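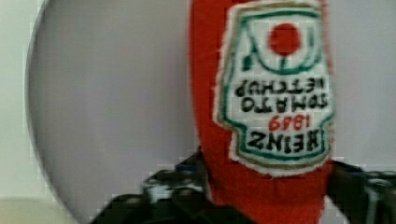

지난 금요일 저녁에 드디어 자율주행 셔틀을 타 봤어요. 출장으로 와 있는 이노소프(Inonthorpe)에서 9월부터 시범 운행을 시작한 하르니크(Harnik) 셔틀인데, 주변에서 어땠냐고 자꾸 물어보셔서 생각나는 대로 길게 적어 봅니다. 제가 원래 말이 좀 많으니 차 한 잔 하시면서 천천히 읽어 주세요 ㅎㅎ

일단 예약부터요. 앱을 깔고 전화번호 인증하고 나면 정류장을 고르는 화면이 나와요. 문 앞까지 오는 택시 방식은 아니고, 정해진 정류장 27곳 중에서 타는 곳과 내리는 곳을 찍는 방식이에요. 저는 숙소에서 제일 가까운 타바르스(Tavares) 시장 정류장을 골랐는데, 지도에 시장 입구가 두 군데로 나와서 한참 헤맸어요. 버스 정류장 쪽이 아니라 꽃집 쪽입니다. 혹시 가실 분들은 꼭 기억해 두세요!

차는 예약하고 10분 만에 왔어요. 퇴근 시간이라 더 걸릴 줄 알았는데 의외로 빨랐고요. 문이 열리면 앱에 뜬 번호를 안쪽 화면에 입력해야 출발하는데, 제가 안경을 가방 깊숙이 넣어 둔 바람에 번호를 두 번이나 틀렸어요. 뒤에 타신 아주머니가 대신 읽어 주셨습니다. 정말 감사했어요.

운전석은 없지만 아직은 안전요원이 한 분씩 타세요. 제가 탄 차에는 살바도르 발렌트(Salvador Valente)라는 분이 계셨는데, 예전에는 이 동네 시내버스를 모셨대요. 심심하지 않으시냐고 여쭤봤더니 처음 한 달은 오른발이 자꾸 브레이크를 찾아서 퇴근하면 종아리가 뭉쳤다고 하시더라고요. 그 말씀을 듣고 나서 보니 저도 모르게 발에 힘을 주고 있었어요.

승차감은요, 음, 조심성 많은 이모 차를 타는 느낌이랄까요. 최고 속도가 시속 40km라서 큰길에서는 뒤차들이 다 추월해 가요. 골목에서 자전거가 나오니까 꽤 멀리서부터 속도를 줄이더니 완전히 멈춰서 한참을 기다려 줬어요. 자전거 타신 분이 오히려 당황해서 먼저 가라고 손짓을 하셨는데, 차가 손짓을 알아보는지는 모르겠고 아무튼 안 가더라고요. 결국 자전거가 먼저 지나갔습니다.

아쉬웠던 점도 솔직하게 적을게요. 헨디나르드(Hendinard) 다리 앞에서 공사 차선을 만났는데, 여기서 차가 멈춘 채로 꼼짝을 안 했어요. 발렌트 씨가 관제실에 연락하고, 관제실에서 우회 경로를 보내 주고, 그제야 천천히 돌아서 나갔어요. 그동안 뒤에서 경적이 몇 번 울렸고 저는 괜히 제 잘못인 것 같아서 고개를 푹 숙이고 있었답니다. 급한 약속이 있는 날이라면 좀 곤란할 것 같아요.

그리고 안내 방송이 너무 작아요. 음악은 또 은근히 크고요. 내릴 정류장 이름이 음악에 묻혀서 저는 화면만 뚫어져라 봤어요. 저희 어머니처럼 귀가 어두우신 분들은 화면 가까운 앞자리에 앉으시는 게 좋겠어요. 뒷자리에서는 글씨가 잘 안 보여요. 앱의 의견 보내기에도 써 뒀는데 답장은 아직 없네요.

요금은 시범 기간이라 무료예요. 발렌트 씨 말씀으로는 이용자로 등록한 사람이 벌써 700명이래요. 유료로 바뀌면 얼마가 될지는 본인도 모르신다고 하고요. 시내버스랑 같은 값이면 저는 계속 탈 것 같은데, 택시비에 가까워지면 그냥 걸을래요. 시장에서 숙소까지 걸어도 다닐 만한 거리거든요.

댓글로 밤에는 무섭지 않냐고 물어보신 분이 계셔서 덧붙여요. 저는 해 질 무렵에 타서 깜깜해진 다음에 내렸는데, 실내등이 환하고 안전요원도 계셔서 무섭지는 않았어요. 다만 요원 없이 혼자 타는 날이 오면 그때는 마음이 또 다를 것 같아요. 모르는 사람이랑 둘이 타게 될 수도 있잖아요. 그 부분은 어떻게 할 건지 하르니크에서 좀 자세히 알려 줬으면 좋겠어요.

유모차는 접지 않고 탈 수 있냐는 질문도 있었는데, 이건 제가 직접 본 게 아니라서 확답을 못 드려요. 문턱은 낮은 편이었고 발판이 따로 나오지는 않았어요. 다음 주에 한 번 더 탈 예정이라 그때 요원분께 여쭤보고 여기에 이어서 쓸게요. 다른 궁금한 점도 남겨 주시면 같이 물어보고 올게요!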